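讲稿备注：杯子、碗和一张桌子
2025年10月，Plovham 茶水间管理交流会
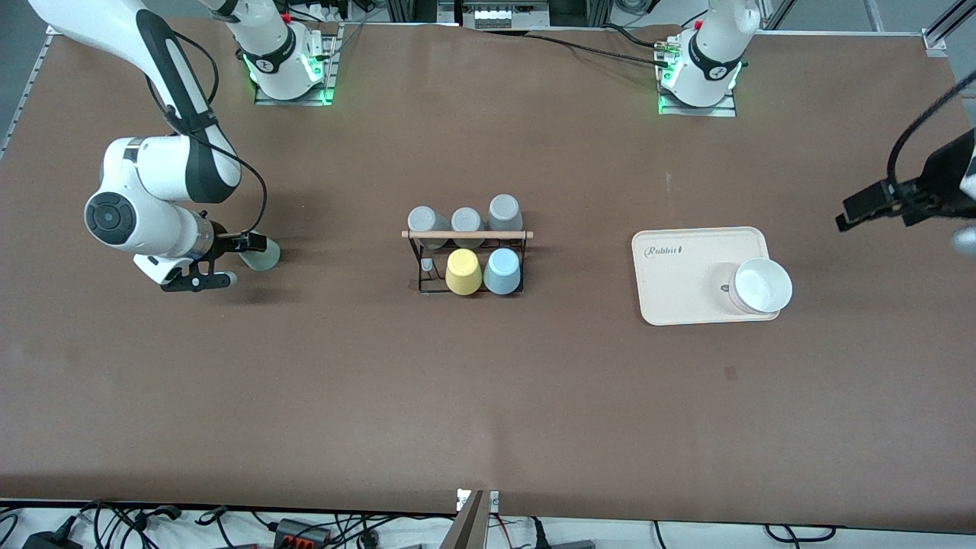 先问好，说明我的中文不是母语，讲得慢一点，请大家原谅。听不清楚可以举手。

第一部分，为什么讲杯子。我在 Tolotik 的共用厨房做管理，已经两年多。开始的时候我以为最难的是冰箱，后来发现大家最多的抱怨是杯子。早上要喝茶，柜子里没有，都在水池旁边。我们一年买杯子花了2,550元，其中很大一部分是补买。（这里停一下，让大家笑。）

第二部分，倒扣还是正放。我的建议是倒扣在铁丝架上。杯口向下，水可以流走，灰也不容易进去。有人说杯口碰到架子不卫生，这个意见我接受，所以架子每个星期要洗一次，用热水和软刷子，角落的地方要特别注意。

杯子之间最好留一点空。两只杯子靠在一起，中间的水干得慢，拿的时候也容易带倒旁边的一只。如果架子小，宁可分两次放。

第三部分，颜色。灰色的杯子给客人和公用，黄色、浅蓝色给固定的同事。这个办法是从 Zustport 的办公室学来的，他们那边有28个人，用颜色分以后，拿错的情况少了很多。灰色放后排，彩色放前排，早上眼睛还没有完全睁开的人也找得到。灰绿色的杯子比较麻烦，灯光暗的时候和灰色很像，我现在还没有好的办法，欢迎大家提意见。

第四部分，碗和托盘。碗不要上杯架，碗口大，占地方，也放不稳。我们给碗用浅色托盘，放在架子右边。托盘的好处是可以整个端走，擦桌子的时候很方便。托盘里面只放碗，不放勺子，勺子一放进去，第二天就会有茶包和糖。

第五部分，费用。（如果时间不够，这部分跳过。）一套架子加托盘，我们的预算是500元。Ibrahim 餐具店给我们的报价比这个高一点，后来我们少要了一个托盘，正好够。整个厨房重新整理，包括柜子里的隔板，一共2,000元。选架子请看两点：有没有提手，搬的时候用得到；铁丝的间隔是不是太宽，小杯子会歪。

第六部分，收杯子的时间。下午五点以后收一次，第二天早上开门以前再看一次。中午不要收，很多人的茶还没有喝完，我因为这个被批评过。

问答大概十分钟。可能有人会问洗碗机，我的回答：我们五月试过，小厨房放不下，门打开以后人过不去。也可能有人问一次性纸杯，请他们会后来找我，我带了我们的采购表，可以给大家复印。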